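Memory module (desktop computer)

3 min read

A memory module is a narrow circuit board that carries a computer's working memory. Stands on edge in a slot on the motherboard. Also called a stick. Small boards like these get stored upright in slotted holders, faces kept off the bench.
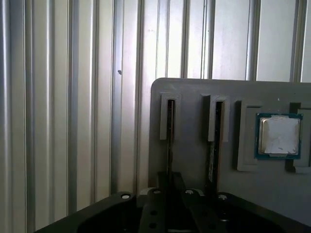 By the Weltside Handbook desk, hardware editor
Updated January

Slots sit in a parallel row close to the processor socket — short traces, less delay. A notch in the bottom edge stops the board going in backwards. Most people lay the tower on its side and take the panel off first.

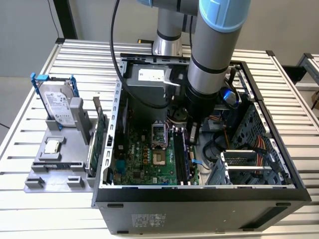
Can modules of different sizes be mixed?
Often they can, but the set usually runs at the speed of the slowest one, and some boards refuse to start.

Older office towers take two or four modules. Check the manual, slot order matters more then people expect.

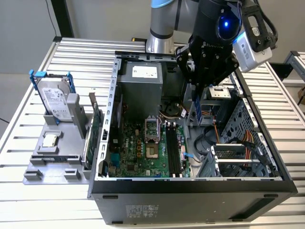
Fitting is done from above, with power off and the cord out. Latches open, board lined up with the notch, even pressure at both ends. With a case on its side, like the black Dell-board tower here, loose cables loop near the drive cages and should be held clear of the slots. The processor socket needs care as well when it's empty and open, as it is on this one; bent or dirty contacts there can look like a memory fault.

Vallier, the repair course run out of Rultetley, has its trainees practice 100 insertions before they touch a customer machine. Its parts list runs to 549 items, memory under section three.

Processors are stored flat, seperate from memory.

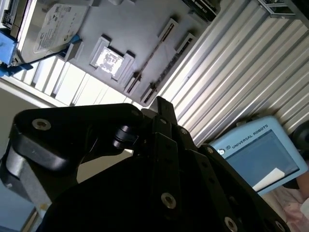 Square chip-like piece between two raised brackets, slotted holders to the right.

We use cookies to remember your reading settings. Accept or manage.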